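The letter from the Trora clinic said that I must lift things two times a week. I am 71 years old, and I had not lifted anything heavier than a soup pot since my wife died.

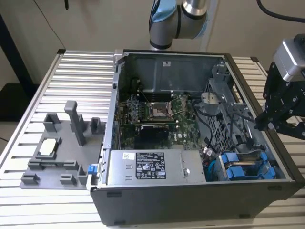
My helper from the Sartori program came the next morning, with two water bottles and a rubber band. She was 58 and very serious. "Sit down, stand up," she said. "Five times."

I did three. Then I told her that my knees were from another century — she did not laugh. She wrote the number in a small notebook and asked what I had eaten for breakfast.

"Coffee," I said.

She wrote this also.

In April we walked to the market on Flusetti Street. I carried the potatoes, and she carried nothing, by agreement. On the stairs at home I stopped once, to look for my key, which was in my hand.
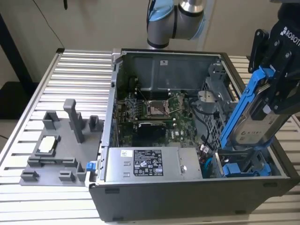

## The second notebook

She gave me my own notebook in the last week. On the first page I wrote: eggs, bread, five times. Then I stood up and put the soup pot on the stove for two people.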